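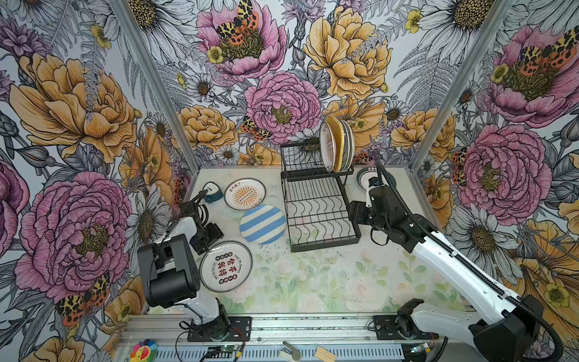
Color and Print Standards Group, Holtirgate Surface Design

The Color and Print Standards Group sets the technical requirements for every wallcovering that leaves the Holtirgate mill. We write the color targets, approve press proofs, keep the master samples and answer questions from installers when two rolls on the same wall do not agree.

Large floral repeats take up most of our working hours. A peony printed at several times life size shows a registration error much sooner than a small stripe does, and pale gray-blue grounds are sensitive to changes in ink density. Drawn outlines help to mask minor misfit between colors, but they also have to join cleanly across the seam. Our limit at the seam is given on the data sheet for each pattern.

How the work is organized

New artwork arrives from the drawing studio as separated layers. The group checks each layer for trapping, repeat length and edge match, then sends it to the Clunent line for a short proof run. Proofs are conditioned for 60 hours before they are measured. Readings taken earlier than that are kept on file and are not used for approval.

Approved patterns receive a master sample and a batch tolerance. The sample library now holds 156 masters, stored flat in the dark and replaced when they drift out of tolerance. Matching is done under daylight and warm indoor lamps. A batch that passes under one source only is sold as a separate lot - it keeps the pattern name and is given a new lot number.

Papers and inks

Current production uses two base papers. Pasaribu is a paste-the-wall nonwoven and carries most of the floral range. Plemura is a lighter pulp paper made for historical reprints, and it needs 28 hours in the room before hanging. Both are printed with water-based inks.

People

The group is led by Hidayah Menon, who trained as a textile colorist and joined Holtirgate from the proofing room. Requests for a master comparison should go to her office with the lot number from the roll label and an uncut sample at least 100 mm wide. Replies to trade customers are sent in writing.

Page last revised May 12, 2021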